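第六讲 手持夹爪的选型与对比试验

课程：机器人末端执行器与数据采集（讲义，2024年8月26日修订）

本讲接第五讲的标定内容。读者应已完成腕部相机的内参标定，并能独立读取夹爪开度。未完成者请先补做第五讲习题3，否则6.4节的数据无法对齐。

6.1 问题的提出

手持夹爪由操作者握持，相机固定在夹爪本体上，记录的是末端视角。与遥操作机械臂相比，手持方案没有关节限位和控制延迟，操作者能直接感到接触力；代价是位姿必须由视觉或惯性估计得到，且操作者的动作未必能由目标机械臂复现。

选型时常见的错误是只比较最大夹持力。对家庭环境中的轻小物件，夹持力很少成为瓶颈，真正造成失败的多是以下几项：指尖对薄软物的贴合、张开宽度与物体间距的关系、夹爪本体对相机视野的遮挡，以及双手操作时两只夹爪的相互干涉。

6.2 待比较的两种构型

构型A：平行开合。两指沿直线导轨相向运动，指面始终平行。开度与电机转角或滑块位移成线性关系，读数简单。Listico 的教学夹爪属于此类。

构型B：连杆开合。指根由连杆驱动，指尖轨迹带弧度，开度与驱动量之间为非线性关系，须查表或用多项式拟合。Flirnura 的手持夹爪属于此类。其优点是张开时指间空间较大，缺点是闭合过程中指尖有少量前后位移，在桌面上夹取扁平物时须由操作者补偿。

两种构型均采用可更换指垫。本课程配备平面垫与细纹垫两种。细纹垫的纹路方向应与预期滑动方向垂直；装反后对塑料薄膜包装几乎没有增益，检查时用手指横向推一下即可判断。

6.3 指垫材料与物体类别

按接触特性将试验物体分为四类：

甲类，薄膜包装。表面光滑，内部可移动，受力后轮廓改变。夹持点应选在封边或内容物较实的位置，避免只夹住空的膜面。
乙类，卷状或折叠织物。压缩量大，开度读数不能用来判断是否夹稳，须结合力读数或图像判断。
丙类，硬质容器。形状固定，对指面平行度敏感。构型B夹取直壁容器时，常只有指尖或指根一侧接触。
丁类，轻薄片状物，如纸张、卡片。须先推至桌沿或翘起一边再夹取，两种构型的成功率都偏低，统计时单列，不并入总平均。

四类物体不得混在同一组试验中统计。往届报告中有小组将甲类与丙类合并，得到的成功率差异主要来自物体配比，与夹爪无关。

6.4 试验步骤

（1）每种构型各做2轮，每轮由同一操作者完成。换操作者须重新计轮。
（2）每轮开始前，将夹爪完全闭合、完全张开各一次，记录两端读数。两端读数漂移超过标定表容差的，本轮作废。
（3）物体初始位置由随机表给出，操作者不得自行调整。
（4）每次取放记录：物体类别、接近方向、首次接触时的开度、稳定夹持时的开度、是否重新夹取、是否掉落。
（5）双手试验时，左右夹爪各自记录，时间戳以主机时钟为准。两路视频的对齐误差应在一帧以内。
（6）放入容器的动作以指垫与物体完全脱离为结束标志，物体在容器内的姿态不计分。

全部试验共446次取放，按构型与物体类别分组存放。目录名使用小写字母与下划线，不使用中文，避免 Gowda 标注工具读取路径时报错。

6.5 遮挡与视野

腕部相机的视野下部通常被夹爪本体占据。评价遮挡时，不应只计算夹爪所占像素的比例，还应考虑遮挡出现的位置。指尖之间及其正前方的区域对抓取最为重要，该区域若被连杆或螺钉座挡住，即使总占比不高，也会使抓取点估计变差。

构型B张开时两侧连杆向外展开，中央区域较为开阔；闭合时连杆向内收拢，遮挡随之增加。因此遮挡应在全开、半开、闭合三个开度下分别测量，取曲线，不取单值。

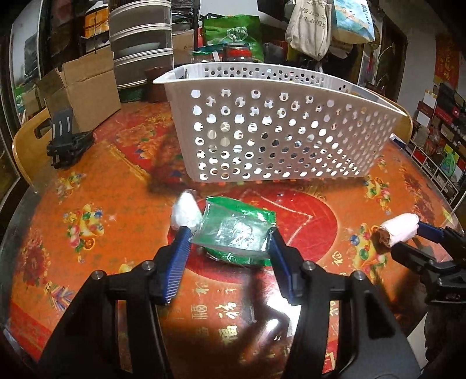 双手试验还要考虑另一只夹爪进入视野的情况。对训练数据而言，这部分画面提供了两手相对位置的线索，不必裁去；但在计算遮挡占比时应单独标注，不与本侧夹爪合并。标注类别建议设为 self 与 other 两类，边界模糊处归入 self。

桌面材质同样影响图像质量。光滑透明的台面覆层会产生反光，反光区与薄膜包装上的高光在亮度上接近，基于阈值的分割容易将二者连成一片。印有图案的桌布则可能引起误检，印刷图形的边缘会被当作物体轮廓。处理办法有两种：一是固定曝光，并在后处理中加入多帧一致性检查；二是保留这些干扰，直接用于训练，以提高模型对家庭环境的适应性。做构型对比时采用前者，采集训练数据时采用后者，不要在同一批数据中混用。

6.6 数据处理与报告要求

成功率按物体类别分别给出，附置信区间。重新夹取后成功的，计为成功，但须另列重新夹取率。掉落分为接近阶段碰落与搬运阶段滑落，前者与张开宽度和视野有关，后者与指垫有关，两者不可合并。

构型B的开度换算采用附表中的三次多项式，拟合范围之外的读数一律标为无效，不做外推。

报告篇幅不限，须包含原始记录表。Prilstead 实验室的机械臂复现环节安排在下一讲，届时每组须提交2段轨迹，每段对应一种构型。轨迹文件采样点数不得少于145，起止点须为夹爪全开状态。

习题

1. 推导构型B指尖前后位移与开度的关系，指出位移最大时的开度。
2. 说明为何乙类物体不宜仅用开度判断夹持是否稳定，并给出一种不增加传感器的替代判据。
3. 用本组数据绘制两种构型的遮挡曲线，横轴为开度，纵轴为指尖前方区域的遮挡占比。
4. 若将细纹垫换为平面垫，甲类物体的搬运滑落率如何变化？先写出预测，再做一轮试验核对，预测与结果一并提交。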